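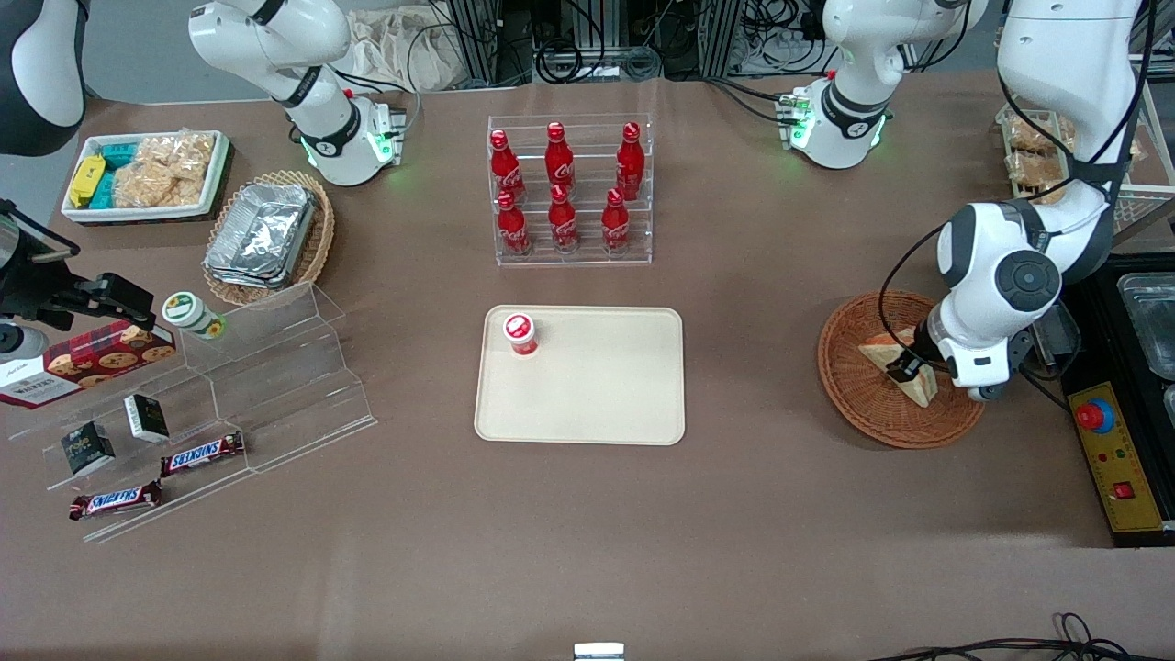

Ticket: Gripper stops short of the clear stand after retraining on the full set
Project: Rakena (two-arm snack packing)
Component: Sergate training code, Plalport recorder
Opened by: Amber Horrocks
Assigned to: Roland Bloxham
Priority: High
Status: Resolved, one follow-up open

Summary

The policy trained on all 995 episodes does worse on the stepped acrylic stand than the one we trained on the first 400. The baskets and the Coke rack are not affected. I expected more data to help or do nothing.

Steps to reproduce

Load the full-set checkpoint. Set the table to the standard snack layout. Give the instruction "put a Snickers in the tray." Run 8 trials with the bars on the same tiers each time and the camera exposure locked.

Expected: at least what the 400-episode policy gets, which was 7 of 8 on the same layout.

What happened: 3 of 8. In four of the five failures the fingers closed above the bar and in front of it, then the arm carried on to the tray as if it were holding something. In the fifth it pushed the bar back against the upright of the next tier and I hit the stop.

Amber Horrocks, 9:40 am

Comments

Roland Bloxham, 10:15 am
Did you keep the normalization stats from the small run or recompute them? If the full-set checkpoint is loaded with the old stats file, the gripper would end up in the wrong place by a small constant amount.

Amber Horrocks, 10:32 am
Recomputed. I also checked the file hash against the one saved with the checkpoint. They match. And a constant offset should show up at the baskets too, and sandwich pickup is fine.

Roland Bloxham, 11:05 am
OK, ruled out. Next guess is the clear plastic. The fixed camera gets very little off that stand besides the edges, so the policy has to lean on the wrist view for the last part of the reach. Can you run it with the wrist image blanked, both checkpoints? Same layout.

Amber Horrocks, 1:50 pm
Done, 8 trials each.

400-episode policy, wrist view on: 7 of 8
400-episode policy, wrist view blanked: 2 of 8
Full-set policy, wrist view on: 3 of 8
Full-set policy, wrist view blanked: 3 of 8

So the full-set policy scores the same with the wrist view as without it. It looks like it learned to ignore it.

Eglė Jaunzems, 2:20 pm
Small counts, so please don't put the 3 and the 2 in the paper as a difference. The drop from 7 is big enough to chase. I would look at the recordings before touching the model. Roland, pull wrist frames from the later episodes and line them up with the joint log.

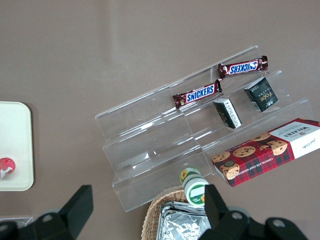 The lettering on both bars is sharp and the exposure is where we set it, so I don't think image quality is the issue. I went through the later episodes and compared the time the gripper command changes with the first wrist frame where the fingers move. In the first 400 episodes the two agree to within a frame. In the rest, the wrist frames are 100 ms late. The fixed camera is on time in both groups.

That would explain the pattern. When the wrist image is behind the arm, it is a poor guide to the last part of the reach, and training finds it can do better by not using it. At the baskets it doesn't matter much because the fixed view is good enough there.

Roland Bloxham, 4:25 pm

Barry Ellwood, 4:40 pm
The late group starts where we updated Plalport in May. The new recorder stamps wrist frames when they reach the disk queue. The old one used the time from the camera driver. The fixed camera goes through a different reader that wasn't changed. I should have caught it when I did the update. I can put the driver time back for new recordings tonight.

Amber Horrocks, 4:48 pm
Can the old episodes be saved, or do we have to record them again?

Barry Ellwood, 5:10 pm
They can be saved. The driver time is still in the packet header, we just weren't reading it. I'll write a script that restamps from the header and leaves the raw files alone.

Roland Bloxham, next day, 8:55 am
Restamped set passes the command/finger check on every episode. Retraining started with the same seed and the same number of steps as before, nothing else changed.

Amber Horrocks, two days later, 11:30 am
Results on the restamped full set, same layout, 8 trials each:

Wrist view on: 8 of 8
Wrist view blanked: 2 of 8

The policy is using the wrist view again. No early closes. One trial needed a second try at the bar on the higher tier, which I counted as a success under our usual rule (one retry allowed, no help from the operator).

Eglė Jaunzems, 11:52 am
Good. Please add the blanked-view test to the Stosance evaluation checklist and run it on every new checkpoint. Write the timing check into the data section too, including the bad result.

Resolution

Wrist frame times restored from packet header. Plalport patched. Full-set checkpoint replaced, old one kept and marked "late wrist" for the comparison table.

Follow-up (open, Roy Pearce): make Sergate refuse to load an episode if the finger motion and the gripper command disagree by more than one frame.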